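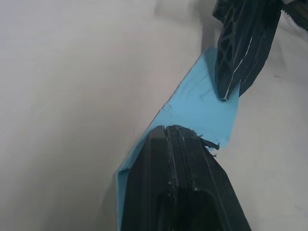
写真1 水色の帯状の素材(折りじわあり)

共同縫製室 月例安全点検表とコメント 3月分
場所:トラルノヴォン会館 2階縫製室
点検:グリゴレ・バルブ
判定:○良好 △要観察 ×要対応

1. 出入口・通路
避難口までの通路に物がない ○
非常灯が点灯する ○
通路幅800mmを確保 △
コメント:非常灯は2灯とも一発で点きました。気持ちいい! 通路は裁断台の横だけ、反物の箱が少しはみ出しています。箱を棚の下段に入れたら測り直してください。

2. 電源まわり
延長コードのたこ足なし ○
コードの被覆に傷なし ×
アイロン系統は単独回路 ○
コメント:窓側のミシン「イロ」のフットペダルのコード、根元に割れがありました。使用停止の札をかけてあります。交換部品はネデルク商会に注文済み。イロは直線縫いが本当にきれいな機械なので、早く復帰してほしいです。アイロンは1000Wの方だけ使えます。

3. ミシン・裁断用具
針板のねじの緩みなし ○
ベルトカバー装着 ○
ロータリーカッターの刃の収納 △
裁ちばさみの本数が台帳と一致 ○
コメント:ベルトカバーは全台ぴったり付いていました。先月のお願いがしっかり伝わっていて感激です。カッターは一本だけ刃が出たまま引き出しに。使い終わったらその場で刃をしまう、これだけお願いします。

4. 布・端切れの保管
アイロン台から1m以内に布を置かない ○
端切れ箱のふたが閉まる △
薄手の素材、発泡系の素材は熱源から離す ○
コメント:端切れ箱は満杯でふたが浮いています。素材不明の切れ端は「不明」の袋へ。見た目が布でも熱で縮んだり溶けたりするものがあるので、試しにアイロンを当てるのは禁止です。折りじわを伸ばしたいときは、まず低温と当て布で!

5. 照明・換気
裁断台の手元が800ルクス以上 ○
換気扇の異音なし ○
コメント:ソニドベルク製の新しい照明に替えてから、紺の布に紺の糸でも縫い目がよく見えます。換気扇のフィルターは掃除済み。

6. 消火・救急
消火器の圧力計が緑の範囲 ○
救急箱の中身 ×
コメント:ばんそうこうの大きいサイズが切れています。指ぬきも救急箱に紛れていたので道具箱へ戻しました。消火器の前に椅子を置かないこと。

対応予定
・フットペダルのコード交換(予算4000円、部品到着後すぐ)
・端切れ箱の仕分け 次の開室日の10時から。欲しい端切れは持ち帰り自由です!
・ばんそうこう補充 バルブ
・通路幅の再測定

評点 88点
先月より上がりました! 次回は×なしを目指しましょう。気づいた点は入口のノートに書いておいてください。小さなことでも大歓迎です。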